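Night train timetable changes, Hotimstead to Potberg

February 17, 2021

The overnight service between Hotimstead and Potberg moves to a reduced timetable until June. Trains will run on alternate nights in each direction, with the existing stop at Sultlow kept in both timetables. The daytime service is unchanged.

Occupancy on the overnight route fell during the winter timetable. In the last full accounting period the operator, Ahonen Rail, carried 2,315 passengers on it, day coaches and sleeping cars combined. Each train will now be formed of 2 sleeping cars and a single seated coach. The buffet car is withdrawn. Water and packaged snacks can be bought from the attendant.

Departure from Hotimstead is 22 minutes later than before, to clear a freight path north of Sultlow. Arrival at Potberg stays the same, as the long wait outside the Potberg yard has been taken out of the schedule.

Tickets already issued for a canceled night can be moved to the next running night without a fee. Refunds are paid to the original card. Requests must reach the booking office at least 60 minutes before the printed departure time.

Points for sleeping car passengers:

- Compartments are sold to single travelers or to one household. Shared berths are not on sale.

- Bedding is included in the fare. Berths are made up before boarding and are not changed at Sultlow.

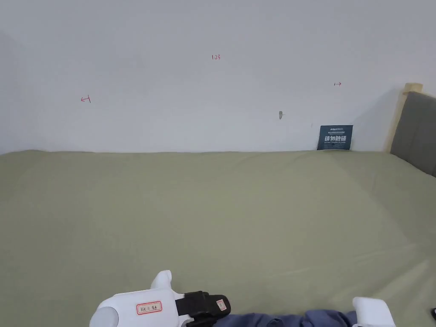

- Boarding at Hotimstead is from the north end of the platform only. Bicycles must be booked in advance and travel in the seated coach.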